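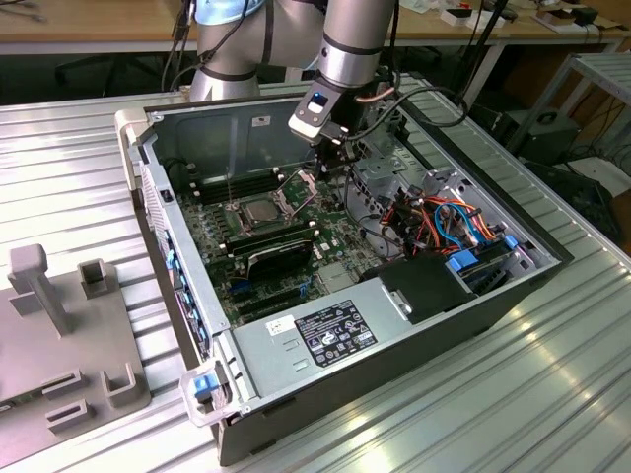 I have been singing alto in the Wemitwood Community Choir since January, and I have finally worked out why I love it so much, so you will have to put up with another choir post. (My sister says this is all I write about now. She is right, and she is also very welcome to start her own blog.) For most of my life I only knew songs from the outside. You hear the tune, you hum the tune, you get the second verse wrong, and off you go. Singing alto is more like having the side panel off a computer, with the tower lying down and the green motherboard looking up at you, memory slots and all. There was a whole inside to these songs the entire time! I had been humming along to the case.

I should back up a little. I joined because Catriona Morrison, who lives two doors down from us, was going anyway and had room in her car. I told her I didn't sing. She said that was fine, there were plenty of people there who didn't, and would I be ready by a quarter to seven. I was ready at half past six and sat on the stairs in my coat like a child waiting for the school bus.

They put me with the sopranos that first night, I suppose because I looked as if I might be one. I lasted two songs. There is a note in "The Parting Glass," the way we do it, that I simply do not own, and Kirsty Chisholm, our director, heard me not owning it from all the way across the hall. She moved me over to the altos during the break and didn't make any fuss about it. I have been there ever since, second row, next to the radiator.

Now, the thing about the alto line is that it's often the same note over and over. I'm not complaining. The first week I took my music home and sang my part to my husband over the dishes, and he listened very politely and then asked me which song it was. I told him. He asked me again. And he was right to, since you truly could not tell -- it sounded like somebody reading a grocery list in church. But on rehearsal night, when the others came in above and below, that same boring note turned warm all of a sudden, and I got goosebumps right down to my wrists. I still get them, and I've heard the thing a good many times now.

The basses are a world of their own. Lachlan Gunn has been singing bass for so long that he doesn't carry music anymore, just a pencil, and I have never seen him write anything with it. Sometimes in the break he'll hum our line to help us find it, an octave down, and then wander off for his coffee. The coffee is terrible, by the way. I bring a thermos.
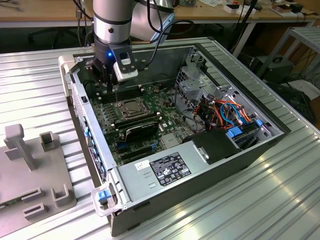
Our tenor section has two people in it on a good night, and one of them is Struan Swanson, who works shifts. A few weeks ago he couldn't come and Lachlan Skinner had lost his voice, so we sang through the whole spring program with no tenors at all. I had never thought much about the tenors before (sorry, both of you). All the rest of us were there, every row where it belonged, and right in the middle was a hole, plain as the bare socket on a motherboard before the processor goes in, with the slots and the graphics card and everything else already sitting in their places. My nice warm note went cold again. I kept leaning on something that wasn't there, and I drifted flat by the end of the page, and so did the woman beside me, and we looked at each other and got the giggles.

Kirsty let us get all the way through, and then she had us sing it again softer and listen for where the tenors ought to be. I have been turning that over in my head ever since. I caught myself at the dinner table the other night, listening to my family all talk at once, trying to hear who was carrying the middle. It's my younger son, I think. He hardly says a thing, but when he's away at his friend's house the rest of us just shout past each other.

Anyway. The spring concert is coming up at Cowie Hall, which holds 300, and we have been told to wear black on the bottom and "a cheerful color" on top. I own one cheerful blouse and it has a gravy mark on it. Catriona is lending me a yellow scarf that she swears will cover it if I hold my folder a little bit high.

If you live anywhere near Wemitwood and you can sing tenor, or you think you might be able to, or you have a low sort of speaking voice and a free evening, please come along. We'll save you the seat away from the radiator. And if you're only coming to listen, try following one of the inside parts for a verse or so. The altos will be on the left, and I'll be the one with the scarf.

Print | E-mail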